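Recording Hand-Held Gripper Demonstrations in Furnished Rooms

Griserholm documentation, collection guides
Written by Lech Bednarek, checked by Seren Parri
Last revised May 2022

This guide covers one recording session with the hand-held gripper, from mounting the camera to handing over the files. It assumes the unit has been assembled and the fisheye lens fitted. For teleoperated demonstrations on the fixed arm, use the Westley guide instead. The two procedures share a file format and very little else.

Before you start

You need:
- one hand-held gripper with its unit label in place
- a camera with a charged battery and an empty card
- the printed calibration board
- the task sheet for the session
- a second person for bedding and clothing tasks

Read the task sheet to the end before touching anything in the room. Each sheet gives a start state, an end state and a list of permitted contacts. If the sheet says the fingers must be the only thing touching the object, a free hand steadying the fabric makes the episode unusable.

Step 1. Check the gripper

Squeeze the trigger fully and let go. Both fingers should travel the same distance and return without sticking. If one lags, loosen the linkage screw a quarter turn and try again. Do not oil the slides. Oil ends up on the pads and then on the objects.

Look at the pads under a lamp. Replace them if they are torn or shiny. We change ours after 500 episodes whether they look worn or not.

Read the unit number from the label and enter it in the session log. The number selects the finger-width calibration during processing. A wrong entry produces plausible widths with a constant offset, an error that the automatic checks do not catch.

Step 2. Set the camera

Lock exposure after the camera has been in the room for a minute with the lights as they will be during recording. Daytime sessions near a window need a shorter exposure than you would pick by eye. Turn off stabilization. Set the clock against the logging laptop.

Step 3. Map the room

Start recording and carry the gripper slowly around the work area for one pass at chest height and one pass low. Point it at corners, door frames, shelves and anything else with fixed detail. Plain white walls and ceilings give the tracker very little to hold on to, so do not linger on them. Finish over the calibration board and hold still for a count of 3.

Leave the furniture alone after mapping. A curtain or door that moves between the mapping pass and the demonstrations is a common cause of lost tracking.

Step 4. Record the demonstrations

1. Put the objects in the start state.
2. Start the camera and present the gripper to the board.
3. Move to the object at the speed you would like the robot to use.
4. Close the fingers, pause briefly, then lift.
5. Complete the task and release fully.
6. Back the gripper away before stopping the camera.

Keep the wrist within the range of the arm that will run the policy. People rotate their forearms past what the Baysal arm can reach, mostly when picking from the far side of a bed. Walk around the bed instead.

Vary the start position of the object between episodes. Vary your own path a little as well. Do not vary the grasp point unless the sheet asks for it.
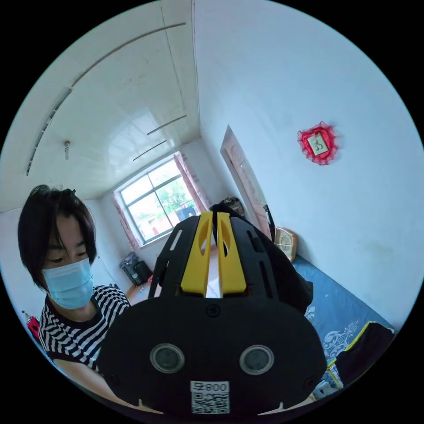
Hand-held gripper with yellow fingers at a bedside, with a masked person leaning in toward it.

Step 5. Review on site

Play back the first, the last and one other episode before leaving. Check that the finger tips are visible, that the clock offset is the same in each, and that no episode starts with the fingers already closed. Reject anything doubtful while you can still record a replacement.

Loss rates depend on the room. In the March collection Umesh Goel kept roughly 1,000 episodes from kitchens with few rejects, while bedrooms lost more to tracking failures over large patterned sheets that shifted under the hand.

Step 6. Hand over

Copy the card to the Proditz drive without renaming any files. Attach the session log and the task sheet. Khanyisile Sibiya runs the processing queue and will return a list of episodes to repeat. Keep the card unformatted until that list has come back.

Known problems

Trigger creep: the fingers open slightly during long carries. Hold the trigger against its stop.

Drift after a fast turn: present the gripper to the board again and start a new episode.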